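Subject: Re: [provwood-robotics] Gripper build for the spring meet
From: Club build list
To: provwood-robotics

> We'd like every team to switch to the hand-held gripper for
> the pick-and-place round. 70 practice grabs each by the end
> of February and the arm will learn the rest. Farkosbridge
> did it last year with 8 students.

I've read this twice and I'm still not sold. Farkosbridge also had 2000 grabs from the year before to lean on, and the write-up skips right over that. Our students would be starting from zero with 4 grippers and one bench.

My other worry is wear. The fingers get scuffed and pick up bits of thread, and the Gritport rules say a team has to compete with the same fingers it practiced with. Who is checking that?

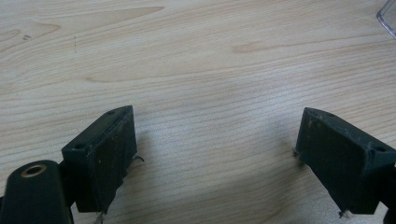

Do students need to know how to code before they start on the grabs?

Anyone who can hold the gripper steady can start. The coding comes later, when the recordings get sorted.

Which brings me back to the sorting. Last year it ate every evening we had, and the Bortolotti handout covers it in half a page. I'd want a real plan for that part before we drop the old claw. If somebody has one, post it here before the parts order goes in. Otherwise my vote is to keep the claw for this season.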